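Mostatia Amateur Radio Club
Minutes of the meeting, 11/3/24

Dorothy Haslam here, taking the minutes again, so blame me for the spelling. We got going a bit behind time because Derek was still hunting for the extension cord. Lorraine Stockdale ran the meeting.

October minutes
Read and approved. Dilwyn Owen wanted it noted that he did return the antenna analyzer. Noted, Dilwyn!

Money
We have $174 in the account after paying for the repeater parts. Dues are $40 and they're owed now, please. I still haven't paid mine either, so I'm not pointing fingers.

Repeater
Derek Catterall went up to the Ackroyd site and swapped the duplexer cable. He says the crackle on the input is gone on his end, but Nektarios Koutsoukos still hears it from the valley, especially in the mornings. We went back and forth on this for a good while (squirrels came up). Derek will go back with a second ladder and Nektarios will call him from the car at a few different spots. If it still crackles we'll talk about the feed line next time, and I think we all know what a new feed line costs.

Hospital holiday net
I'm so pleased with this one! The children's ward said yes to a radio afternoon, and we can have the playroom from 4 until supper. Lorraine will bring her Pistis handhelds, and Dilwyn is running the other end from his garage. We need people with patient voices. I said I'd make the call sign cards, and the club voted to print 200 of them so there are plenty left for the school visit. Lorraine is asking the ward about noise, and whether we can run a wire out the window.
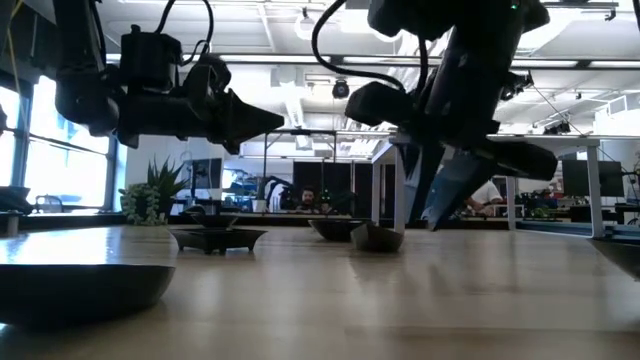

License class
Nektarios has the lesson plan done and passed it around. I read the part on band privileges and even I followed it. He'd like someone to take the antenna evening. Derek said maybe, and I'm writing that down as a yes.

Other business
Dilwyn has a Zornusar power supply to give away. It hums. See him if you want it.

Motion to adjourn from Derek, seconded by Nektarios. Next meeting same place, and Lorraine has the key.

D.H.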